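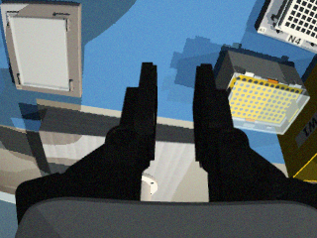

Garra preta de dois dedos sobre a bancada azul. Imagem de simulação.

Luva de basebol, bolas, boné, calças com terra. Dicas rápidas para a época, por ordem nenhuma.

Luva nova e dura. Não meter no forno. Não meter no micro-ondas. Há quem faça, depois a costura cede a meio do verão e lá se vai a luva. Pano macio, um bocadinho de creme para couro (uso o da Wadano, lata pequena), espalhar fino nos dedos e na palma. Deixar uma noite. Limpar o excesso de manhã. Só então bater com o maço, sempre no mesmo sítio, onde a bola vai cair.

Depois bola na rede da luva, dois elásticos largos, debaixo do colchão se for preciso. Uma semana. Duas se o couro for grosso.

Creme a mais pesa. A luva fica mole e escura e já não volta atrás. Menos é melhor, repete-se daqui a um mês.

Luva molhada da chuva: abrir bem, encher com papel de cozinha, trocar o papel quando estiver ensopado. Longe do aquecedor. Sol directo tambem não.

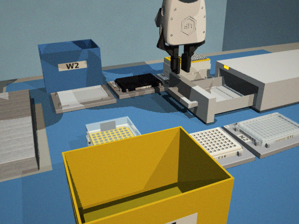 Gert Sithole escreve que jornal faz o mesmo efeito que o papel de cozinha e sai mais barato, mas que numa luva clara a tinta passou toda para o forro e nunca mais saiu. Fica o aviso. Jornal só em luvas pretas ou castanhas escuras, portanto.

Atacadores da luva. Ver os nós antes de cada jogo, sobretudo o do polegar. Se o atacador está a rachar, troca-se já. Comprar comprido, cortar no fim. A ponta entra melhor nos furos se for cortada na diagonal e apertada com um alicate. Quem não tem agulha de atacar usa arame dobrado ao meio, serve perfeitamente.

Bolas sujas. Borracha branca de escola para as marcas pequenas. Para terra entranhada, pano húmido e quase nada de sabão, sem encharcar as costuras. Secar à sombra em cima de uma grelha. Guardar num balde com tampa, dentro de casa, a garagem é húmida demais.

Calças brancas com terra vermelha, o eterno drama. Deixar secar. Escovar a seco. Só depois água, e fria. 300 ml de vinagre branco num alguidar, molho de meia hora, sabão azul esfregado nos joelhos e lavar normal. Nada de lixívia, amarelece o tecido. E vinagre com lixívia nunca, em caso algum, faz gás tóxico. 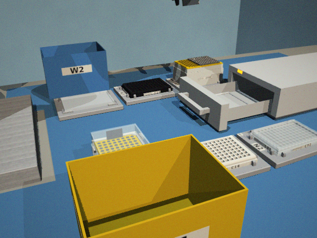

Dumisani Nel pergunta se o vinagre não come a cor das riscas da camisola. Nas riscas tecidas nunca vi. Nas estampadas não arriscava, testar primeiro na bainha por dentro.

Boné. À mão, água morna, escova de dentes velha na fita do suor. Secar enfiado numa taça virada ao contrário para não perder a forma. Máquina não, a pala entorta.

Pitões: bater os sapatos um no outro lá fora, antes de a terra secar. O resto sai com um pauzinho de gelado. Palmilhas fora todas as noites, 5 colheres de bicarbonato numa meia velha, atar, meter no sapato até de manhã. Dá para os dois se dividirem por duas meias.

Taco de madeira: pano seco e deitado ou pendurado, nunca encostado á parede num canto húmido. Lascas pequenas no punho, lixa fina e fita nova por cima. Se tem racha, não se joga mais com ele.

A seguir, o saco de equipamento e o fecho que encrava. Vela de cera nos dentes do fecho, por enquanto.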